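Ticket 2756
Subject: Gaps between tracks on the live album
Opened by: Panya Kaewmanee
Status: open

Hi all, me again (sorry!). I bought the Saragih trio's live set from the Custska shop in July and I love it to bits, but every track change has a little hole in it. On a studio record I wouldn't mind. On this one the piano runs straight out of the ballad into the fast number with people still clapping, and you get a hiccup right in the middle of the applause.

I'm playing the downloads through the Statarville app on my laptop, into an old amp and a pair of bookshelf speakers. Gapless is switched on, I've checked more times than I'd like to admit.

What I've tried so far:

Restarted the app, then the laptop. No change.

Deleted the album and downloaded it again as FLAC. Still there, though maybe a touch shorter? I could be kidding myself.

Turned crossfade off. It had been set to 5 seconds, which was making a right mess of the bass solo, so I'm glad I found it, but the hole didn't go away.
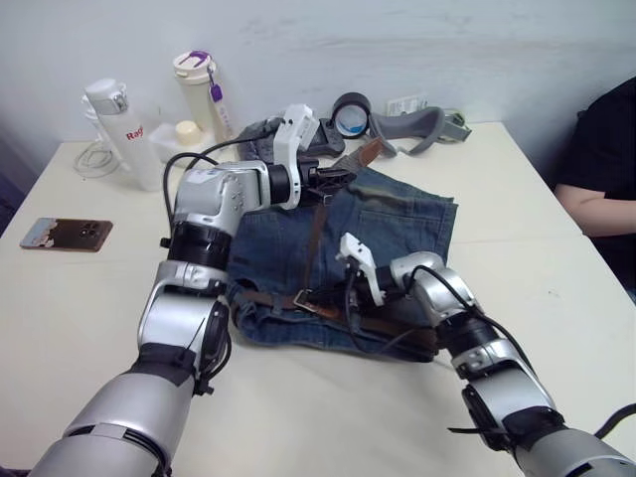

Played the same files in Flallness, the free player my brother uses, and they ran through perfectly. Clapping, piano, count-in, the lot! So I don't think the files are at fault.

Reply from Custska support, 10.40 am
Hi Panya, thanks for such a thorough write-up. Could you look under Output and tell us what the buffer is set to, and whether "Match volume between tracks" is ticked?

Update from me, 6.15 pm
Buffer is at 30, volume matching was ticked. I unticked it and played the first four tracks, and the join between one and two is now clean as a whistle. Two into three is fine as well. Three into four still has a tiny click, just before the drummer comes in with brushes. I put the buffer up to 40 and the click is still there.

Is that click on the recording, do you think? I didn't listen for it in Flallness, so I'll go back and try that bit on headphones tonight. Please leave the ticket open till I've done that.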